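2022-01-22

Third jerseys, and why I can't stop looking at them

The box finally came. I ordered the Clekitz third jersey back in July, when all we had was one blurry drawing and a promise, and it was sitting on the porch when I got home from my run. I did not even take my shoes off. I opened it on the stairs!

If you've read this blog for any length of time you know I follow a very small soccer club that plays in front of very small crowds, and that I care about what they wear more than a grown adult should. The home jersey is green with a white collar. The away is white with a green collar. They're fine. They've been fine for 5 seasons. But the third jersey is where a club gets to have some fun, and this year they went for it.

It's a deep plum color with thin orange hoops, and the hoops get closer together as they go down toward the waist, so from the stands the whole shirt seems to fade into orange. The numbers are a blocky cream font that Hongjun Qian drew for the club. He grew up two streets from the ground and he also did the scarf from the cup run, the one with the herons on it. I asked him after the Akinola match how long the numbers took and he said the 3 alone took him a week, since every version kept looking like a backward E. I love that. You can tell, too. The 3 is the best one on the team and our left back wears it, lucky guy.

Now the fabric. The old shirts were made by Studier and they were heavy, like wearing a bath mat by the second half. I played a supporters' match in one once and I think it's still drying. The new one is so light I checked the box to see if I'd missed something. It has a little stretch across the shoulders and the badge is stitched, thank goodness, because the heat-pressed ones from two years ago started peeling before spring.

Sizing: I normally wear a medium and the medium fits me with room for a long-sleeved shirt under it, which you will want if you stand on the north side in January. My brother got a large and could fit a friend in there. If you're between sizes, go down.

They only made 327 of them in the first run. Mine has the number printed inside the hem and no, I'm not telling you what it is, but it's a good one. The club shop says there'll be a second batch if enough people put their names on the sheet, so please put your name on the sheet. I want to look across the stand and see a whole wall of plum!

The team has worn it twice so far. The first time was the draw at Notell, where it rained sideways and I couldn't tell who anyone was anyway. The second time was last weekend and oh boy. We were a goal down at the break and playing like we'd all met in the parking lot. Then the floodlights came on properly and the orange started to glow, and I swear we ran faster. The equalizer came off a corner, a big ugly scramble that went in off somebody's hip. The winner came in minute 62 and it was a beauty, a long ball out of defense, one touch to kill it, one touch to go around the keeper. I hugged a man I have never spoken to. He was wearing last year's away shirt and I forgave him.

Does a jersey win a soccer game? Of course not. But we've got two away games coming up where the home shirt clashes, and I'm very happy about it.

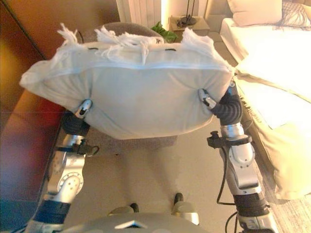
A white pillow with a frayed top edge, held up over beige carpet.

Other odds and ends. The shorts are plain plum with no stripe, which some people on the message board are mad about. I think a stripe would be too much with the hoops. The socks have one orange band at the top and they're my favorite socks in the league (yes, I have a list, yes, I'll post it). The goalkeeper gets a pale yellow version with the same fading hoops in gray, and I'm hoping the shop puts that one on sale too, because I would buy it in a heartbeat.

I do have one complaint. The collar has a tiny button at the back that does nothing except poke me in the neck when I look up at the scoreboard. I might snip it off. I'll wait until after the home game with Akinola, just in case the button is the lucky part.

Next week I want to get into the warm-up tops, and I still owe everyone the photos of the old 1980s-style training jackets. If you have one in your closet, write to me!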